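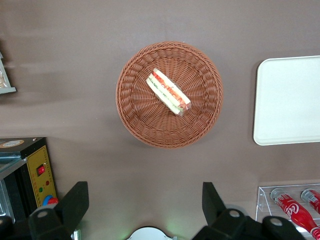 Part 4 of this guide covers the grab-and-go counter: the table where guests pick up a wrapped sandwich and a bottled drink without ordering from the kitchen. The counter uses a small set of pieces, and each one has one job. Sandwiches go in the round woven basket with the braided rim, one to a basket when stock is low, laid flat on the weave in their clear film. The white tray stands beside the basket with a gap of bare tabletop between them, and bottles lie on their sides in the clear rack to the right, caps pointing the same way. If you keep to this order, from left to right, the person who restocks after you will know where to put things.

## 4.1 Before you start

You will need:

- 1 round basket, Sultuletti pattern
- 1 white rectangular tray
- 1 clear bottle rack
- 1 damp cloth and 1 dry cloth
- Food-safe surface cleaner
- Sandwiches and bottles from the Bretov cooler

The basket and tray are stored on the lower shelf of the Asden cart. The rack is stored on the shelf above, upside down on a cloth. Do not stack the basket under the rack. The weave takes a dent easily and does not always spring back.

**Note:** Replacement baskets are ordered under item 2185. Ask Adesuwa Isah for the order sheet. The oval basket in the same catalog does not fit the cart shelf.

## 4.2 Setting up the table

1. Clear the table and wipe it with surface cleaner. Dry it with the second cloth. Bottle racks slide on a wet top.
2. Set the basket down first. Leave a hand's width of table on every side so that guests can reach in without bumping anything.
3. Check the inside of the basket for crumbs. Turn it over and tap the base over a bin if you find any.
4. Place the tray to the right of the basket. Turn it so a short side faces the guest if space is tight, or a long side if it is not.
5. Place the rack to the right of the tray. The bottles should lie with the labels facing up.
6. Step around to the guest side and look at the table from there. Move anything that blocks the sandwiches.

**Caution:** Lift the clear rack from underneath with both hands. Do not pick it up by one side panel, even when it is empty. A cracked panel has a sharp edge and must be taken off the counter at once.

## 4.3 Loading the sandwiches

The basket is for wrapped sandwiches only. It cannot be washed the way the tray can, so unwrapped bread, loose fruit, and pastries must never go straight onto the weave.

1. Wash your hands.
2. Take sandwiches from the cooler a few at a time. Use the oldest date first.
3. Look at the film on each one. The seal should be closed and the gathered end should be tight. Set aside any pack that is torn or has come open.
4. Lay each sandwich in the basket on its flat side with the cut face showing, so guests can see the filling.
5. Put the filling card in front of the basket. Keep it outside the rim.
6. Write the time you loaded the basket on the counter sheet.

Do not fill the basket above the rim. Packs on top slide off when someone pulls one from underneath, and the film splits when they land.

**Caution:** The basket does not keep food cold. Any sandwich still on the table 2 hours after loading must be thrown away. Do not return it to the cooler and do not reload it later with a new time.

## 4.4 Loading the bottles

1. Wipe each bottle dry before it goes in the rack.
2. Lay the first bottle against the side panel, then set the next one next to it.
3. Turn each bottle until the name on the label can be read from above.
4. Check that every cap is fully closed.

The rack is for plastic bottles up to half a liter. Larger bottles hang over the front and tip it. Glass bottles stay in the cooler and are handed over by staff.

## 4.5 Using the tray

The tray is left clear at opening. Guests use it to set their items down while they find a card or cash. Napkins may go on it during the lunch period — fold them once and keep them to the back half.

If the tray is needed for a platter, move it to the Wike side table and put a second tray in its place. Do not leave the space between the basket and the rack open, or it will fill up with bags and phones.

## 4.6 Closing the counter

1. Remove any sandwiches left in the basket and check the times on the sheet.
2. Return sealed bottles to the cooler.
3. Brush out the basket with a dry, soft brush. If there is a spill, wipe it with a damp cloth and let the basket air dry before it goes on the cart. Do not soak it.
4. Wash the tray in warm, soapy water and dry it.
5. Wipe the rack with a soft cloth. Paper towels and glass cleaner will scratch or cloud the clear panels.
6. Wipe the table and put the filling cards back in their box.

**Note:** A basket with a loose or broken strand along the rim should be tagged and left on top of the cart. Do not trim the strand. For cash handling at the counter, see Part 5.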